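Course: Materials in Everyday Objects
Handout 4: Color, coating and surface
Prepared by Candela Urquijo, Brellham Evening School
Category: Course materials / Design and Materials

In the last handout we spoke about what is inside of an object. Today we speak about its skin. Most people believe that the color of a thing is decided at the end, like a hat. In a good workshop it is decided early, because the coating changes how the part must be made.

1. Three families of surface

Paint is a layer that sits on top. It can be liquid or powder. Powder is sprayed dry on the metal and then melted in an oven, and after cooling it is hard and even. It does not like sharp corners, where the layer becomes thin. Please round your corners before you order the coating.

Plating is a thin layer of another metal, for example zinc or nickel. It follows the shape very closely, so every scratch of the metal underneath will still be visible.

Anodizing is used mostly for aluminum. Here the surface of the metal itself is changed, and it can take a dye. In the exercise we use the small plates from Stokach, which you will receive in class.

2. Gloss

Gloss is how strongly a surface sends light back in one direction. A matte surface sends it in many directions. Two parts with the same pigment but different gloss will not look like the same color, and customers complain about this very often. Min-kyu Byun brought us a chair from Han last year with this exact problem: the seat and the legs had one color code and looked like two.

When you compare samples, keep the lamp in one place and turn the sample. Hold it 60 cm from your eyes. Write down what you see before you discuss it with your partner.

3. Color as information

On a tool or a machine, color also has work to do. It can separate the part that you touch from the part that you should leave alone, or make one line easy to follow among many. 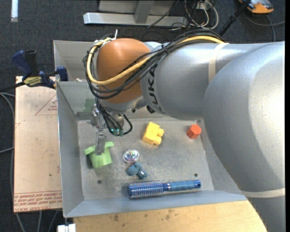
Color contrast depends on the neighbors of a color more than on the color alone. A yellow lamp cord on a cream wall almost disappears, and the same cord on a dark floor is the first thing you notice. On the KUKA arm, the thick yellow cable runs together with a mass of black ones, and the eye can follow it along the silver section and past the orange joint. Look also at how soft the highlight is on top of that joint, and compare it with the samples in your gloss exercise. For your own drawing, choose one accent color and try it against two different backgrounds.

4. Homework

Read the chapter on pigments in the Arnard reader, up to the table of whites. Then choose one object from your kitchen and write 700 words on its surface. Which family does it belong to? Where is it worn, and what do you see under the worn place? Photographs are welcome but they do not replace the text.

Send it to Ga-eun Shin by 17th June. Late work is read but it gets no written comments.

© Brellham Evening School. Course handouts may be copied for classroom use. Back to top

This site uses cookies to remember your language setting. Accept / Read more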